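Kereama opens its Winter Woollies Room for people who hate folding

2018-09-15

Hello from all of us at Kereama! I'm Mahlet Weldu, I run the clothes side of things, and I get to tell you that our new Winter Woollies Room is open on the first floor of the Wutetti building, up the stairs and past the bike racks.

If you don't know us yet, we take in jumpers, fleeces, scarves and blankets over the summer, look after them, and pass them on before the cold sets in. Last winter we passed on 3000 pieces, most of them folded on my own kitchen worktop, so you can imagine how pleased I am to have a proper room (with a radiator!) and somewhere to put the kettle.

We have kept it simple. There are shelves along one wall, hooks by the window, and big soft surfaces to lay things out on before they're folded. I wanted it to feel like somebody's bedroom on a rainy afternoon — the sort of place where you end up sorting your whole wardrobe when you only went in for socks.
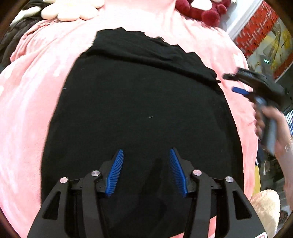 Dark knits are the ones people ask me about most. They show every speck of lint, so lay yours out flat in good light, go over it with a dry brush, then smooth the body from the middle outwards. Sleeves in, bottom up to meet the collar, done. Please don't hang a heavy jumper, it'll grow down to your knees by March.

Henok Endale is running folding sessions for anyone who fancies a go, and 356 of you have put your names down already, which made me spill my tea. Each session lasts 2 hours and it's free. Bring one thing of your own that you never know how to put away. Henok did mine first, a cardigan with a hood and far too many toggles, and it now fits in a shoebox.

"I've been stuffing jumpers into drawers for as long as I've had drawers," said Vernon Chan, who came to our try-out session. "I went home and did the lot before supper."

The shelving was paid for by Vivov, and Desta Tesfamariam put it all up over two very long evenings. Thank you both, it hasn't wobbled once.

We're still after clean blankets and children's fleeces in any colour. Leave them at the Wutetti front desk in a tied bag with a note of the sizes, and ask for Hiwot Bogale if you'd like to book a session or come and take pictures for your paper.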